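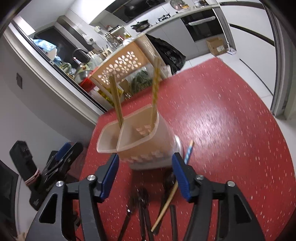 Foto: Clelura / proyecto Pirihi

Informe de avance para el programa Trundar
Puesta a punto y mantenimiento de las pinzas manuales
Periodo: hasta enero
Responsable: Nest Maddocks

El trabajo de este periodo se centró en la pareja de pinzas manuales que usamos para registrar demostraciones en cocina. Llevamos 981 demostraciones válidas con la mesa roja y el portacubiertos, casi todas de sacar y guardar palillos y cucharas. Las grabaciones estuvieron paradas 4 días por la avería que se detalla a continuación.

Avería de la pinza izquierda. Los brazos de la mordaza empezaron a cerrar con retraso respecto al gatillo. Kwaku Ayaaba desmontó el varillaje y encontró desgaste en los pasadores de giro plateados, que tenían holgura suficiente para que la punta se desviara al agarrar objetos finos. Se cambiaron todos los pasadores de esa pinza por un juego de Turnomeck y se repitió la calibración de apertura. La pinza derecha se revisó el mismo día y no necesitó piezas.

Almohadillas. Las azules estriadas se limpian con alcohol al empezar la sesión y se sustituyen cada 100 demostraciones, aproximadamente. Antes se cambiaban al notar que el palillo resbalaba, y eso nos obligó a descartar grabaciones de toda una tarde. El consumo ha subido y queda reflejado en la partida de fungibles, sin superar lo aprobado.

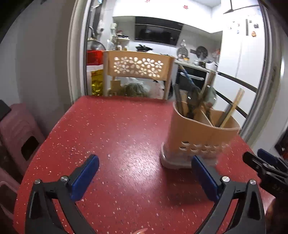 La comprobación de agarre se hace ahora en el mismo sitio donde se graba, al terminar cualquier ajuste mecánico. Consiste en abrir la mordaza del todo, cerrarla sobre un palillo y repetir con un mango más grueso. El portacubiertos, con su bandeja transparente debajo, está en la mitad derecha de la mesa, y el reflejo de la luz del techo cae más hacia el centro. Kwaku ha pedido que en la comprobación se anote la posición de ese brillo, que complica el seguimiento de las puntas en el vídeo.

Pendiente:
- Ajustar el par de apriete de los tornillos que unen las almohadillas a los brazos. Se aflojan con el uso y todavía no tenemos un valor fijo.
- Recibir 2 juegos de pasadores de repuesto, ya pedidos a Turnomeck.
- Pasar la hoja de mantenimiento de papel al registro común de Clelura.

No se solicitan cambios de presupuesto ni de plazo. El próximo informe incluirá las medidas de holgura de ambas pinzas tras un mes de uso con los pasadores nuevos.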